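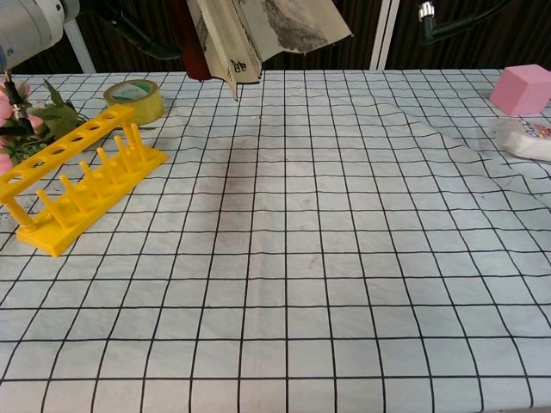
Brernitz, September

Setting up a two-arm bench for handover work in a shared workshop

These notes cover the table, the objects and the handover routine for the two-arm build at the Kandon workshop. They assume the arms are already bolted down, powered and homed, and that each hand opens and closes on command. If yours do not, go back to the wiring notes first.

1. Cover the table

Use a white cloth with a printed grid. The grid lets you put an object back where it was by counting squares from a corner, and it gives the calibration routine plenty of straight lines. Pull the cloth flat from the corners, then from the middle of each side. Small creases do no harm. A raised fold does matter if you intend to place anything on it: a box resting on a ridge sits at an angle, and the hand will close on an edge instead of a face. Keep such objects out of the first runs or smooth the cloth before you start.

Hang a dark curtain behind the table. Ours is brown. A plain backdrop cuts down on false edges from the rest of the room, where other members may be moving about.

2. Choose the objects

Pick things that differ in shape and stiffness. Our set includes a yellow plastic test tube rack, a roll of clear packing tape, a pink foam cube, artificial flowers and a brush. The tape can be stood on its edge or laid flat, and these should be treated as separate cases in the object list. The rack is awkward because the holes confuse the depth reading. Approach it from the end post.

Leave the near half of the cloth clear. Both hands need that space to come in low.

3. Set the speed and force limits

In the Margaritis control panel, set the joint speed to 2 and the grip force to 3 for both arms. These are the panel's own steps, so do not carry them over to another controller. Save the settings under a new name. Desmond Zamora overwrote the shared defaults one Sunday and it took an evening to put them back.

Check the cables next. Move each arm by hand through its full reach with the drives off, and watch for any loop that tightens at the elbow. Leave slack there and tie the cable on either side of the joint, never across it.

4. Run the handover

Start with the brush. It is long enough for two hands and light enough to drop without damage.

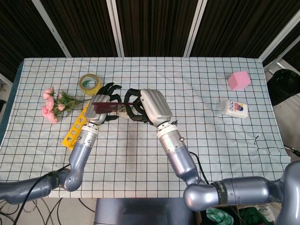
The order of commands is as follows. The giving hand holds still. The receiving hand closes to its set force. Wait 42 control ticks, then read the grip sensor on the receiving side. Only if the reading is steady should the giving hand open. Opening on a timer alone works most of the time, but it will let go of anything that has slipped.

If the object twists as the second hand closes, the two palms are out of line. Correct the height first, then the wrist angle – changing both together makes the fault hard to trace.

5. Log the run

Our log had reached 226 entries when these notes were written. Each one gives the object, its starting square, which arm was giving and the result as pass, slip or drop. Ziduvden, the script that sorts the log, expects those four fields in that order and rejects a line with a blank in it.

Switch the drives off at the wall before reaching over the table to reset the objects. The stop button holds the joints but leaves them live.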